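Informe de avance – Programa de mejora de la pista de entrenamiento, hipódromo de Mosov
Destinatario: Fundación Sabbagh
Periodo: hasta septiembre

1. Superficie
Se ha completado el recebo de la recta y de la curva norte con arena silícea lavada. El perfil transversal quedó corregido en los 300 metros finales, donde el drenaje era insuficiente. La curva sur sigue pendiente: el proveedor, Gullon, ha aplazado la segunda entrega y los caballos trabajan por la cuerda exterior en ese tramo. 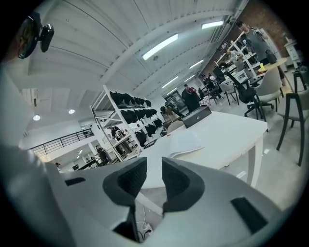
El penetrómetro se pasa cada mañana antes de las 6:30, con lecturas a dos distancias de la cuerda. La dispersión entre puntos ha bajado respecto al trimestre anterior, salvo en la entrada a la curva sur.

2. Registro de trabajos
El sistema Pisus contiene 2597 galopes cronometrados. De ellos, 330 carecen de parcial del último furlong por fallos de lectura en el transpondedor de la sudadera. Se mantienen en la base, marcados como incompletos, y no entran en el cálculo de medias.
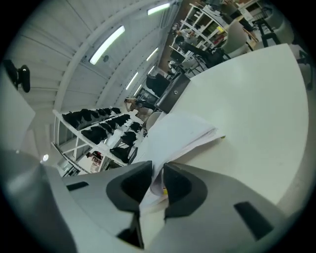

Los tiempos brutos se corrigen por estado de la pista y peso del jinete de entrenamiento. Ghassan Tannous, responsable veterinario, ha pedido añadir la frecuencia cardiaca de recuperación – el campo ya existe, falta la carga retroactiva.

3. Desviaciones
El riego nocturno consume hasta un 20 % más de lo previsto. Se propone reducir el segundo turno y revisar los aspersores de la recta opuesta.

4. Próximo periodo
Recebo de la curva sur, sustitución de transpondedores defectuosos y cierre de la partida de riego.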